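Search notebook...
Home – Entries – Supplies – Bench list
2 min read

January, bench entry 19 – M.-A. Essien

Sorted the play kitchen items for the Warnthorpe set. Kept the small stainless pot. The wire handle in front swings down and stays out of the way, and the short handle with the red grip is the better one to hold.

The green corn goes with the pot from now on. Laid straight it catches on the rim, so it goes in diagonally. Tried it with the lid from the Vatley box, too small by 6 mm. No lid then.

Still to do:
- label for the pot, stock no. 3065
- ask Dandton if they sell spare grips singly or only in packs of 100
- wipe down the clear side panels
- second vegetable for the Atinga set, something shorter than the corn

Left the pot on the wood-grain top with the corn in it – please don't put it back in the drawer yet.
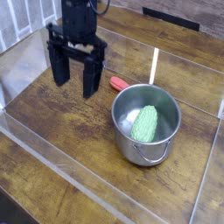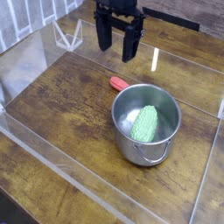
Small pot with the green corn inside, both views.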